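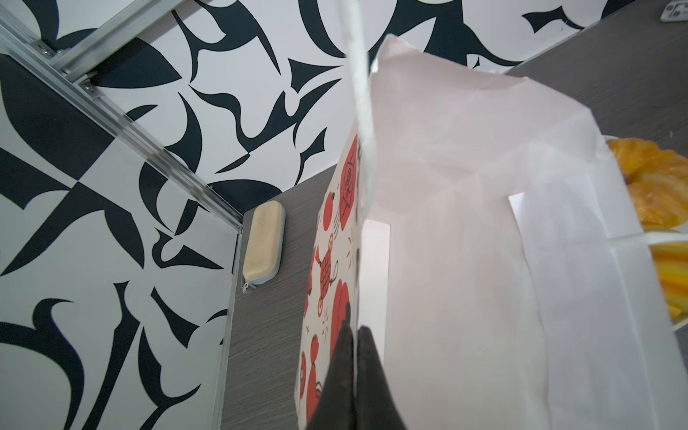 Black-and-white wall pattern and aluminium rail.

Ludance adds week-long walking holidays in southern Poland for people travelling alone

Small-group operator Ludance has put on sale a new programme of guided walking weeks in the hills of southern Poland, with departures from May to early October. The holidays are open to adults travelling on their own and have no single supplement. Every guest has a private room.

There will be 22 departures in the first season. The price is £1041 per person for seven nights, including accommodation, breakfast, packed lunch, five evening meals, five days of guided walking and transfers from Kraków. Flights and rail travel to Kraków are not included.

Groups will stay at Horno, a guesthouse on the edge of a village south of the city. It is run by the Głowacki family, who also provide the minibuses and drivers for the week. Ludance will have sole use of the house on all departures.

The programme follows several years of requests from customers who had been on the company's coastal walking weeks in Wales and Northumberland and wanted something similar abroad.

Stuart Bainbridge, managing director of Ludance, said: "A lot of our guests come on their own. Some are single, some have a partner who doesn't like walking, and some just want a week away with different company. On most overseas trips they are asked to pay extra or to share a twin room with a stranger. We have priced this one so that everybody pays the same and gets their own door key."

How the week works

Guests are met at Kraków airport or the main railway station at 3 pm on the first day. The drive to Horno takes under two hours in normal traffic. There is a welcome meal that evening and a short talk on the routes, equipment and local bus times.

Walks take place on five of the six full days, with one free day in the middle of the week. Each walking day has two routes led by separate guides. The longer route is usually between 14 and 18 kilometres and the shorter one between eight and 11. Guests choose at breakfast and can change from day to day. They do not have to say when booking which level they want.

Most of the walking is on forest tracks, meadow paths and quiet lanes. The highest point of the week is just over 1000 metres and is reached on the fourth day by the longer group. The shorter group visits a lower viewpoint on the same ridge and meets the others for a late lunch at a mountain hut. There is no scrambling and no ropes are used. Paths can be muddy after rain and boots with a good sole are needed.

On the free day a minibus runs into the nearest town at 9.30 am and returns at 4 pm. Guests who prefer to stay at the house can do so, and a cold lunch will be left out for them. A half-day visit to a thermal pool can be booked locally and paid for on the day.

Dinner is at the guesthouse on five evenings. On the other two nights guests can eat in the village, where there are two restaurants within walking distance. The guide will book a table for anyone who wants to join the group, and there is no obligation to do so.

Bijan Golestani, walking programme manager at Ludance, planned the routes over two visits and will lead the first three departures.

He said: "I walked everything in both directions before I settled on the order. The first day is deliberately short. People have been travelling, they don't know each other yet and they are still working out whether their boots fit. By the third day you can ask a bit more of them.

"The two-guide system matters to us. If one person has a sore knee it shouldn't hold up the rest, and that person shouldn't have to sit in the house all day either. The shorter walks are proper walks with good views, and I'd be happy to do any of them on a day off."

Group size

Each group will have between eight and 14 guests. Departures are guaranteed once eight people have booked. If a departure has not reached that number 60 days before the start date, Ludance will contact those booked and offer a transfer to another week or a full refund.

There is no upper age limit. Most guests on the company's existing walking weeks are in their forties, fifties and sixties. Two departures, one in June and one in September, have been set aside for guests under 40.

Friends who want to travel together are welcome to book on the same departure, but each will be given a separate room at the standard price. The holidays are not suitable for couples wanting to share, as Horno's double rooms are let for single use throughout the season.

Accommodation

Horno has 16 bedrooms on three floors. All have a private shower room. Four are on the ground floor and can be requested at the time of booking at no extra charge. There is no lift.

The house has a drying room for boots and waterproofs, a sitting room with a stove, and a garden with seating. Wi-fi is available in the shared rooms and in most bedrooms. A washing machine can be used by guests for a small fee.

Meals are home-cooked and are mostly regional dishes. Vegetarian and vegan diets can be catered for, as can most allergies, if Ludance is told at least two weeks before arrival. The kitchen is not able to guarantee a fully gluten-free environment, and guests with coeliac disease are asked to ring the office before booking.

The Głowacki family has taken in walkers at Horno for many years, mainly from within Poland. This is the first time the house has worked with a British tour operator.

Travelling by train

Ludance will also help with bookings for guests who would like to reach Kraków by rail. The office can suggest an itinerary with one overnight stop each way and will provide a list of hotels close to the stations. Rail tickets are bought by the guest directly. Anyone arriving by train a day early can join the transfer from the station at the usual time.

Mr Bainbridge said: "We had more questions about trains than I expected when we mentioned this trip in our newsletter. It takes longer and it usually costs more, and we are clear with people about that. If they still want to do it, we will help them plan it."

Booking

Places can be reserved by telephone or through the Ludance website, which now uses the Buvix booking system. Customers can see how many places are left on each departure, pay a deposit and fill in dietary and emergency contact details online. People who have booked with Ludance before will need to set up a new password the first time they log in.

The deposit is £150 per person, with the balance due eight weeks before departure. Guests may move their booking to another date in the same season once without charge, provided they give notice before the balance is due and there is space on the new date.

All guests must have travel insurance that covers hill walking up to the heights reached on the holiday. Details of passport requirements will be sent with the booking confirmation. Guests are responsible for checking that their passport is valid for the trip.

A kit list and daily route notes can be downloaded from the website. Walking poles can be borrowed from the guesthouse, but guests need to bring their own boots, waterproof jacket and a rucksack large enough for lunch, water and a spare layer.

Ludance is holding an online talk about the new programme in February, starting at 7 pm. Mr Golestani will go through the five walking days and answer questions on fitness, equipment and travel. The talk is free and a recording will be sent to anyone who signs up but cannot attend.

Notes to editors

Ludance is an independent operator of small-group walking holidays for adults. It runs guided weeks in Wales, Northumberland and, from this season, southern Poland.

The price of £1041 applies to all departures in the first season.

Stuart Bainbridge and Bijan Golestani are available for interview. A limited number of press places are available on departures in May and early June. Requests should be made to the Ludance press office and should include the name of the publication and preferred dates.

Ends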